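Equipment / Grippers / Two-finger / Tekeck Gurkside

Tekeck Gurkside two-finger gripper
Last updated: January 2019

The Gurkside is a parallel gripper for light bench arms. It is sold singly or as a matched pair, with tapered black fingers and a mount for a wrist camera. The mount puts both fingertips in the picture, so an operator can check how the fingers line up with a part before closing.

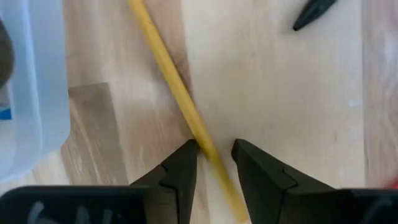 Thin, round parts are where we get the most questions. A pencil lying on a table leaves little to grip and will roll if one finger touches it early. We recommend centering on the part, coming straight down and closing at low speed. The standard tips suit most pens and markers. For anything thinner, order the narrow tips, part number 589.

Doğukan Tatlı set up our bench comparison between the Gurkside and the older Wuvholm gripper in December. The job was sorting pens on a wooden table, using two arms. Each gripper made 754 pick attempts with the same arm speeds and the same controller settings. 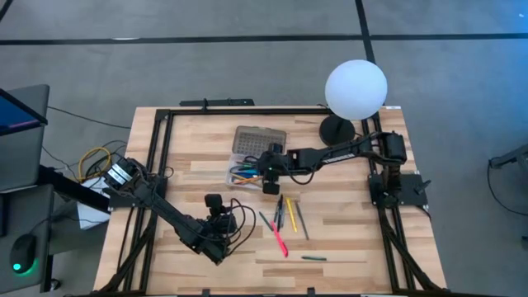

Two-arm bench setup with pens, markers and a storage container.

The Wuvholm closed faster. The Gurkside dropped fewer pens and was easier to line up from the wrist view. Cable routing needs care on both models. Leave a loop at the wrist long enough for full rotation, and check that it clears the other arm before you run at speed.

A Quezada controller will run two Gurkside grippers from one unit. Finger tips are changed with 2 screws per finger. Recalibrate the open and closed positions after any tip change. Replacement tips ship in 7 days.

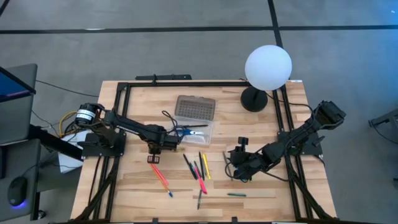
Can I use the Gurkside on one arm and a Wuvholm on the other?
You can, but each gripper needs its own profile in the controller. The two models have different closing speeds, and a shared profile will make one of them close too hard.

Wrist cameras, arms and controllers are sold separately. Tell us which arm you have when you order so we can send the right adapter plate.

Get new product notices by email. Enter your address to subscribe.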